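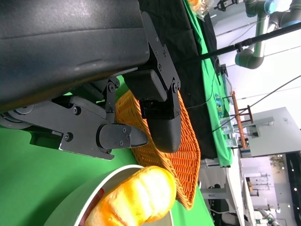

Birkach switches to new water meters from September

13/09/2019

The Birkach water utility has begun replacing mechanical household meters with ultrasonic units read by radio. The first work zone covers the streets between the old tannery and the Hornis pumping station, where 56 connections are scheduled for conversion before the end of the month.

The new meters, supplied by Rullura, have no moving parts in the flow path. Flow is calculated from the difference in transit time between two sound pulses, one sent with the current and one against it. The utility expects better registration at low flow rates, where the existing impeller meters tend to under-read as the bearings wear. Slow leaks from toilet valves and outdoor taps should therefore appear on bills that did not previously show them.

Each installation requires the supply to be shut off at the curb valve. Customers will receive a card with a two-hour appointment window. An adult must be present, and the area in front of the meter must be clear. The old meter is read in the customer's presence and the final figure is entered on a form signed by both parties.

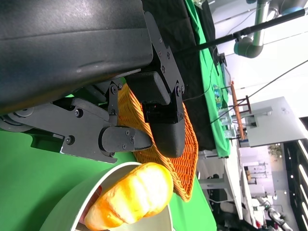
Readings will be collected by a receiver at the pumping station every 6 hours. Properties in the lower part of the Bastos district are outside reliable radio range and will be read from a vehicle until a repeater is installed on the district reservoir. No date has been set for that work.

Tariffs are unchanged. The standing charge stays at its present level, and there is no fee for the exchange. Pipework on the customer's side of the meter remains the owner's responsibility. Where a fitter finds a seized or corroded stop valve, the exchange will be postponed and the owner given 3 weeks to have the valve replaced.

Some discoloration may occur when the supply is restored. The utility advises running a cold tap for 2 minutes before using washing machines or water heaters. Appointments can be changed by telephone or at the utility's counter in the town hall, weekday mornings only.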